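Fallholm, drying area and floor check
September 2021
Walk round done before lunch, bit rushed, will tidy up the wording later

1. Drying rack, black metal
Bars straight: OK
Legs: OK, had a good lean on it. Right side creaks a bit, leave for now.
Top rail: OK. Keep it to light stuff, shirts and vests. No wet coats, Hekmont sheet says 3 kg per hanger and a wet coat is well over.
Comment: rack is the Gisler one, 749 on the asset list. Label has come off again, needs a new one.

2. Hangers
Plastic: OK
Wire: FAIL. Some bent out of shape, bin those. Same comment as last time. If it won't sit straight on the rail it goes, don't bend it back.
Loose hangers on floor: FAIL. Trip hazard and the hook end is nasty if you kneel on it. Pick up as you go please.

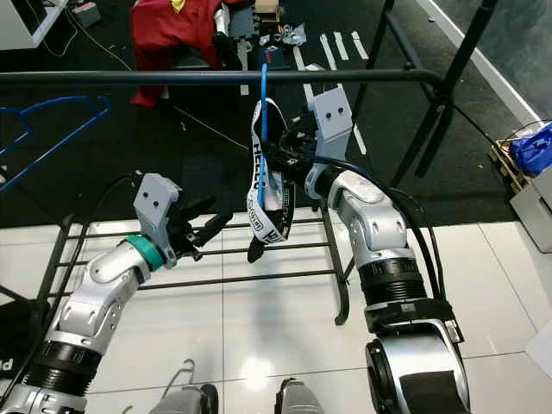

3. Floor, tiled part
Tiles: OK, no cracks found
Slip: glossy, so mop any drips straight away. Wet floor sign was behind the door, shoud be out whenever washing is hung.
Rack clearance: want 700 mm clear on the walking side. Measured, just about makes it.

4. Floor, carpet part
Tape strips: OK, edges stuck down, one lifting near the door. Press down or redo.
Tools and bits: FAIL. Small box, wires, cloth, all sat on the carpet. Needs a home. Shelf is there, use it.
Yellow cable: FAIL. Route along wall or cover it. Silix do a rubber cover, have asked for a price.

5. Pallet
Wood: no splinters on the edges I could get at
Bag on top: blue plastic one, take off and put away, pallet is not a shelf
Comment: pallet itself to go out with next collection.

6. General
Lighting OK
Door closes OK, took 40 newtons to open, fine
Extinguisher in date, tag signed
First aid box short of plasters, on order

Result: pass with actions. Items 2, 4 and 5 to be sorted this week, the label when the printer is back. Recheck in November, sooner if teh rack gets moved.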